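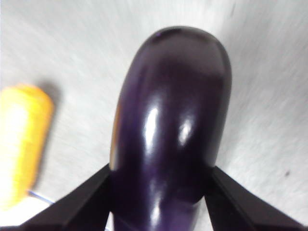
Berenjena. Piel violeta muy oscura y brillante, con el extremo redondeado hacia arriba.

La huerta en la cocina
Galería del Aula de Alimentación de Kornurgate
Agosto de 2022

El Aula de Alimentación de Kornurgate pone a disposición del público la galería correspondiente al ciclo de verano, dedicado a las hortalizas de temporada y a su empleo en la cocina doméstica. La selección comienza con la berenjena, protagonista de las sesiones prácticas, y reúne a continuación las notas de sala que acompañan a cada producto y a cada preparación. Los textos han sido redactados por Sérgio Torres, responsable de contenidos del Aula, y revisados por Zbigniew Szczepańska, del área de documentación.

El ciclo se desarrolla con la colaboración de la Fundación Dravero y de la cooperativa hortícola Prutico. Desde su apertura en junio han pasado por las salas más de 1.000 personas.

1. La piel
El color de la berenjena varía según la variedad: hay frutos negros, violetas, rayados, blancos y verdosos. En las variedades oscuras se aprecia el fruto de piel tensa y lustrosa. Una superficie mate y arrugada suele corresponder a una pieza recolectada hace tiempo o demasiado madura.

2. El extremo
La parte opuesta al pedúnculo conserva la cicatriz de la flor. Su forma, redonda en unos casos y algo achatada en otros, depende de la variedad y del desarrollo del fruto. La creencia popular que distingue berenjenas «macho» y «hembra» por esta cicatriz carece de fundamento botánico.

3. El pedúnculo y el cáliz
En el momento de la compra conviene que estén verdes y firmes. Algunas variedades presentan espinas en el cáliz, por lo que se recomienda sujetar la pieza por el cuerpo. En las sesiones del Aula el pedúnculo se retira al final, una vez lavado el fruto.

4. La pulpa
Clara y esponjosa, se oscurece en contacto con el aire. Si la preparación no es inmediata, los trozos pueden mantenerse en agua con unas gotas de limón. Las semillas son comestibles; en frutos muy hechos adquieren un tono pardo y un sabor más amargo.

5. El corte
Rodajas para freír, láminas a lo largo para enrollar, dados para el pisto, mitades para asar y rellenar. Los cuchillos y las tablas del taller proceden de la donación Tomaszewski y pueden utilizarse también en las jornadas de acceso libre, previa petición en el mostrador.

6. La sal
El salado previo extrae parte del agua de la pulpa y modera el amargor. Las variedades actuales no siempre lo necesitan – el Aula lo mantiene en las frituras y prescinde de él en los asados. Tras el reposo, las rodajas se enjuagan y se secan con un paño limpio.

7. Asado entero
La piel se pincha en varios puntos antes de introducir la pieza en el horno. El fruto está listo cuando cede a una presión ligera. La pulpa se separa con una cuchara y se deja escurrir en un colador antes de aliñarla.

8. Crema de berenjena
Preparación de la segunda sesión. Para 900 gramos de berenjena asada se emplean dos cucharadas de pasta de sésamo, el zumo de un limón, un diente de ajo, aceite de oliva y sal. Se tritura con tenedor si se desea una textura irregular. El comino es opcional.

9. Escalivada
Berenjena, pimiento rojo y cebolla, asados y cortados en tiras. Se sirve templada o a temperatura ambiente, con aceite y sal. En esta preparación las hortalizas se asan con su piel, que se desecha después.

10. Pisto
Las hortalizas se sofríen por separado y se reúnen al final de la cocción. La versión del Aula incorpora berenjena, variante habitual en numerosos hogares y ausente en otros. El tomate se añade rallado, sin piel.

11. Berenjenas rellenas
Receta de la última sesión de junio. Las mitades se vacían dejando un borde suficiente para que conserven la forma. El relleno admite carne picada, arroz cocido o verduras; el gratinado se realiza en los últimos minutos.

12. Conservación
La berenjena es sensible al frío intenso. Se aconseja guardarla en la parte menos fría del frigorífico, sin lavar y sin piezas pesadas encima, y consumirla en pocos días. Para congelarla debe estar cocinada o escaldada.

13. Del campo al taller
Prutico ha suministrado 980 kilogramos de hortalizas para las sesiones del ciclo. Las entregas incluyen piezas de calibre irregular, igualmente aptas para el consumo, que se destinan con preferencia a cremas y sofritos.

Información para la visita

Las notas de sala pueden consultarse en la planta baja, junto al taller de cocina. El acceso a la exposición es gratuito. Las sesiones prácticas admiten un máximo de 20 participantes y requieren inscripción previa en la recepción del Aula. Los menores deberán asistir acompañados de una persona adulta.

Se ruega comunicar cualquier alergia o intolerancia alimentaria en el momento de la inscripción. Las recetas 8 y 11 pueden adaptarse; en el primer caso, la pasta de sésamo se sustituye por yogur natural. El Aula facilita delantales y utensilios, así como recipientes para quienes deseen llevarse la preparación realizada.

Los centros educativos disponen de un horario propio por las mañanas. La solicitud deberá indicar el curso, el número de alumnos y el nombre del docente responsable. El material didáctico del ciclo, con las recetas completas y las fichas de cada hortaliza, se entrega en papel al inicio de la actividad.

Uso de los contenidos

La reproducción de los textos y de la fotografía de esta página está permitida con fines educativos y sin ánimo de lucro, siempre que se cite la procedencia: Aula de Alimentación de Kornurgate. Para cualquier otro uso será necesaria autorización escrita del área de documentación.

Créditos
Coordinación y textos: Sérgio Torres
Documentación y revisión: Zbigniew Szczepańska
Colaboran: Fundación Dravero y Prutico
Utensilios del taller: donación Tomaszewski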